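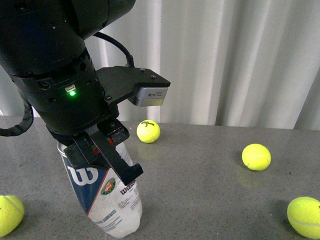 Call for participants: teleoperation study, Hanham site

The Jinetia project is looking for people to take part in a paid study on how operators teach a robot arm to handle everyday objects. You will guide the arm through short tabletop tasks with balls, tubes and other small items. No experience is needed.

In our first round, operators recorded 965 attempts across 191 task set-ups. A policy trained on those recordings did well at picking up single objects but was much weaker when a container had to be gripped as well. We now want to find out whether slower, more varied demonstrations close that gap.

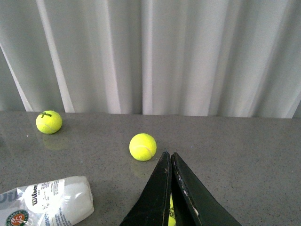 Each session lasts 80 minutes, breaks included, and we ask everyone to come to 6 sessions between March and May. Half of the group will get written instructions only — the other half will also see their own recordings played back.

You should be 18 or over, with normal or corrected eyesight, and able to use both hands comfortably. Travel costs within Hanham are covered.

To apply, fill in the short form on the Pomare page and choose "Jinetia, round two". Places close at the end of February. Current Drilbridge staff cannot take part.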